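Plosari Retreat House — walk-through before the natural family planning weekend
Checked by: Kulsoom Naqvi
March 2018

Went round with the diocesan sheet, the long one. Comments are mine, typed up same evening, so excuse the state of them. Items marked OPEN need somebody to do something before the couples arrive. Items marked OK, leave alone please.

1. ENTRANCE AND PORCH

1.1 Main door opens outward, not blocked — OK
1.2 Door closer — OPEN. Slams. Fine for us, not fine with babies asleep in the parlor.
1.3 Mat lies flat — OK, new one
1.4 Ramp handrail — OK. Wobbled last August, bolts since replaced, pulled on it hard and nothing moved.
1.5 Porch light on sensor — OPEN. Comes on, goes off again before you find the step. Timer needs setting longer.

2. CHAPEL

2.1 Exits, both unlocked from inside — OK
2.2 Aisle width with extra chairs out — OPEN. Whoever set up for the Lenten talk left chairs in the side aisle. The sheet says clear to the door. Move them back to the sacristy corridor, but not in front of the extinguisher (see 2.5).
2.3 Candle stand — OK on distance from the curtain. Sand tray needs topping up.
2.4 Sanctuary lamp chain — OK, looked at the hook from the ladder. Ladder itself is fine too, feet good.
2.5 Extinguisher, sacristy — OK, tag in date, pin in
2.6 Kneeler on the left, second row — OPEN. Hinge pin working loose, will pinch fingers. Tie it up for the weekend if Satti can't come.
2.7 Posted capacity — OK. Card says 200, which we will not get near. Registrations are at roughly 25 couples, plus children, plus the speakers.

3. CONFERENCE ROOM

Used for the main talks Saturday-style program, i.e. the Humanae Vitae session, the one on conscience, and the panel with the doctors. So this room got the most time.

3.1 Exit sign lit — OK
3.2 Floor, trip points — OPEN. Carpet seam by the lectern has lifted again. Tape is not a repair. Tape it anyway for now.
3.3 Lectern mic cable — OPEN. Runs straight across where the speaker walks. Reroute along the wall, there are clips in the AV cupboard.
3.4 Projector stand locked — OK
3.5 Outlets, no double adapters — OPEN. Found 2, took both away. If you need more sockets ask for the power strip from the office, it has a switch.
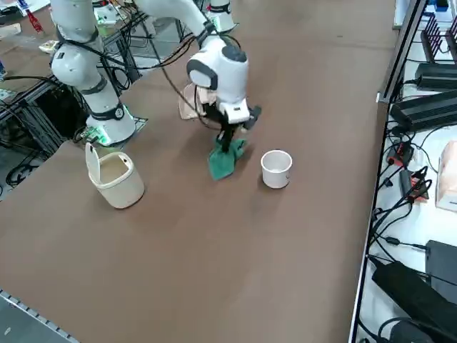 3.6 Windows open and stay open — OK exept the far one, sash cord gone. Do not prop with a hymnal. Do not prop with the Catechism either, found one of those on the sill last year with the spine ruined.
3.7 Heating — OK. Slow to warm up so switch on before morning prayer, not after.
3.8 Book table — OK where it is. The publisher wants a second one by the door and the answer is no, that's the exit route. They can have the wall opposite.

4. CHILDREN'S ROOM

Most couples are bringing theirs. That was the idea, we can't run a weekend about openness to life and then have no place for toddlers.

4.1 Socket covers — OK, every one in
4.2 Bookcase fixed to wall — OPEN. Bracket there, screw missing. PRIORITY.
4.3 Door gate — OK, latch stiff but holds
4.4 Blind cords — OPEN. Hanging loose. Wrap them on the cleats up high, five-minute job.
4.5 Background checks for helpers — OPEN. Parish office has forms for all but 2. No form, not in the room, doesn't matter how well we know them. I will phone them.
4.6 Sign-in sheet with allergies column — OK, printed, in the blue folder
4.7 Window of the door not papered over — OPEN. Somebody stuck the Noah's ark poster on it. Nice poster, move it to the wall. Glass has to stay clear, safeguarding rule, same in every house in the diocese.

5. KITCHEN AND DINING ROOM

5.1 Gas shutoff labeled — OK
5.2 Fire blanket — OK, but hung behind the aprons. Move aprons.
5.3 Fridge temperature log — OPEN. Last entry weeks ago. Fridge reads fine, log is the problem.
5.4 First aid box — OPEN. No burn dressings, band-aids nearly out. I'll bring some.
5.5 High chairs, straps — OK apart from one with a cracked buckle. Put in the shed so it doesnt get used.
5.6 Urn — OK. Adults only at the urn, sign up please.

6. BEDROOM WING

6.1 Smoke alarms — OK, pressed each one
6.2 Corridor night lights — OK
6.3 Fire instructions on back of doors — OPEN. Several missing, and the older ones still give the assembly point as the orchard. It's the front lawn now. Reprint all.
6.4 Travel cribs — OK. Opened them all, locked them all. Instructions in the bags.
6.5 Quiet room for nursing mothers — OK. Chair needs a cushion. Put a hook on the door, or a sign at least.

7. OUTSIDE

7.1 Parking lot potholes — OPEN. Filled with gravel, it's washing out.
7.2 Stations of the Cross path — OPEN. Slippery after the bend, moss. Scrape it or rope it off. Evening prayer walk depends on this one.
7.3 Pond fence — OK. Gate self-closes, tested several times. Keep the stone that was holding it open AWAY from it.
7.4 Ambulance access — OK as long as the speakers don't park by the kitchen door. Told them last time too.

WHO DOES WHAT

Satti — 1.2, 2.6, 4.2, 7.2. In that order if time is short, except 4.2 first.
Me — 4.5, 5.4, 6.3
House staff — everything else marked OPEN

Will recheck the children's room and the path the morning people arrive. Blank copies of the sheet are in the office tray, left side. Keys back on the board.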